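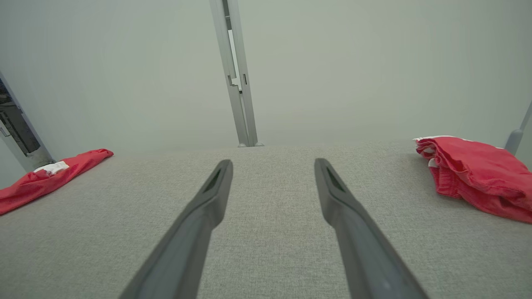 Asley, 19. Juli 2022

Offene Türen bei Flirness: Roboter üben das Zusammenlegen von Wäsche

207 Besucherinnen und Besucher informieren sich in Asley über Automatisierung bei textilen Materialien

Großer Andrang beim Tag der offenen Tür: 207 Gäste haben sich im Technikum von Flirness in Asley zeigen lassen, wie Roboter den Umgang mit Kleidungsstücken lernen. Unter den Gästen waren Beschäftigte aus Wäschereien der Region, mehrere Schulklassen und viele Familien aus der Nachbarschaft. Eingeladen hatte Flirness gemeinsam mit dem Textildienstleister Tkachuk, der das Vorhaben Prundent von Beginn an begleitet.

Den meisten Zulauf hatte der Falttisch. Was ein Mensch beim Wäschelegen nebenbei erledigt, verlangt einem Roboter einiges ab: Stoff gibt nach, verrutscht und liegt nach jedem Griff ein wenig anders. Ein Karton hat immer dieselben Kanten, ein T-Shirt hat nach dem Waschen erst einmal gar keine. Genau darum geht es bei Prundent, und genau darüber wurde am Tisch den ganzen Tag lebhaft diskutiert – gern auch unter Gästen, die sich vorher nie begegnet waren.

Gearbeitet wird mit zwei Armen auf einer gepolsterten, grau bezogenen Fläche. Zur Vorführung gehörten rote Kleidungsstücke mit weißen Besätzen, darunter ein T-Shirt. Das Team von Flirness erläuterte, wie Kameras am Handgelenk die Lage des Stoffes aus nächster Nähe erfassen und weshalb Säume und Kragen für die Software besonders wertvolle Anhaltspunkte sind. 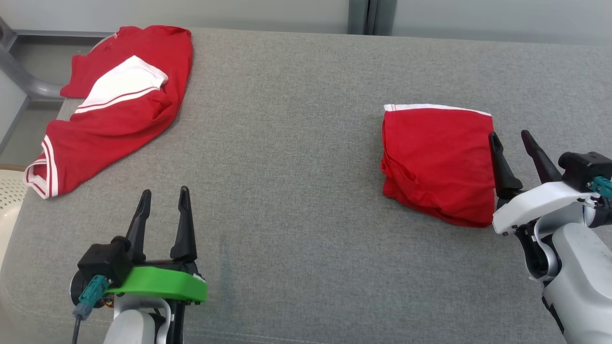

Für das Training stehen inzwischen 4.000 aufgezeichnete Faltvorgänge zur Verfügung. Sie decken 14 Arten von Kleidungsstücken ab, vom Kinderhemd bis zur Arbeitshose. Tkachuk hat dafür ausgemusterte Stücke aus dem laufenden Betrieb beigesteuert, und die sind für die Entwicklung besonders interessant: Oft gewaschene Baumwolle fällt weicher und verzieht sich stärker als neue Ware.

Wer wollte, konnte am Nachbartisch selbst zum Hemd greifen und versuchen, es nur mit je zwei Fingern pro Hand ordentlich zusammenzulegen. Die Schlange davor riss bis zum Nachmittag nicht ab! Gerade die Schülerinnen und Schüler waren mit großem Ehrgeiz dabei und hatten danach viele Fragen: Woran erkennt die Software einen Ärmel? Was passiert, wenn ein Stück auf links gedreht ist? Und wann kommt so ein Gerät in den Haushalt? Auf Letzteres gab es keine Jahreszahl zur Antwort. Prundent richtet sich vorerst an gewerbliche Wäschereien.

Auch die Fachgespräche kamen nicht zu kurz. In kleinen Runden von jeweils 20 Minuten ging es um Taktzeiten, um Arbeitssicherheit und um die Frage, wie sich Tätigkeiten in der Wäscherei verändern, wenn ein Teil der Legearbeit automatisiert wird. Die Anregungen aus diesen Runden fließen in die weitere Planung ein – vor allem der Wunsch, künftig auch große Flachwäsche wie Laken und Tischdecken einzubeziehen.

Wegen der hohen Nachfrage öffnet Flirness das Technikum im August noch einmal für angemeldete Gruppen. Schulen und Betriebe aus Asley und Umgebung können sich über das Besucherbüro vormerken lassen. Die Teilnahme ist kostenfrei.

Pressekontakt: Flirness, Öffentlichkeitsarbeit, Asley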